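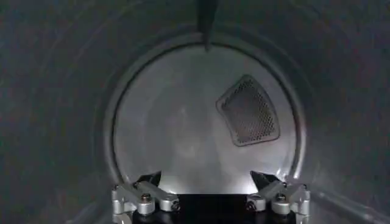 Wrist camera view into the drum, gripper open, back wall and grille ahead.

Project diary, Aldale laboratory
21st April

The morning was given to the drum perception module. The Filip planner depends on one measurement from it above all others, the axis of the drum, and the estimate has been drifting between approach poses. The method in use until today fitted a circle to the rim of the back wall and took the center of that circle as the end of the axis. With the gripper in its usual position, both fingertips overlap the lower part of the rim, and the fit was treating their edges as part of the curve. The result was pulled downward.

A fixed mask for the fingers was written and applied before edge extraction. It covers the open gripper only. A mask computed from the joint state would be preferable and has been entered in the task list, but the joint readings and the camera stream do not yet share a clock, and the Stuvdale office has asked that the timing work be left alone until its own release is finished.

The rim presents a second difficulty. It appears as a dark groove with a lighter lip just inside it, and the detector moved from one to the other as the exposure changed. The fit is now required to find both curves and to report the outer one. Where only one is found, the frame is rejected. On the recorded set of 567 frames, 18 were rejected on this ground, and the remainder gave an axis estimate that the planner accepted.

Reflections on the metal remain a concern. The bright patch on the lower part of the back wall saturates under automatic exposure, and the depth values there are not to be trusted. Exposure was fixed for the afternoon session and the saturated region marked as unknown in the occupancy map. Flametti, the map server, had been filling unknown cells as free space by default. That setting has been changed. It should have been found in February, when the first contact with the back wall was recorded and attributed to calibration.

The perforated grille was considered as a reference for rotation. It lies off center on the back wall and contrasts well with the metal, so its outline can be separated with a simple threshold. The small holes were not used; at the working distance they produced too many false matches. The outline alone gave a stable angle on every frame where the rim fit had also succeeded.

The planner was then run in simulation against the new estimates, with a limit of 900 milliseconds for each query. All but five queries were completed within the limit. The slow ones began with the wrist close to the side wall, and the sampler spent most of its time on poses that the collision checker refused. No change was made to the sampler today.

Outstanding – the apparent drum lifter is still absent from the collision model. A conservative box is to be added before motion is permitted at full speed. The configuration files were committed at the close of work, and the old circle fit was kept behind a switch for comparison.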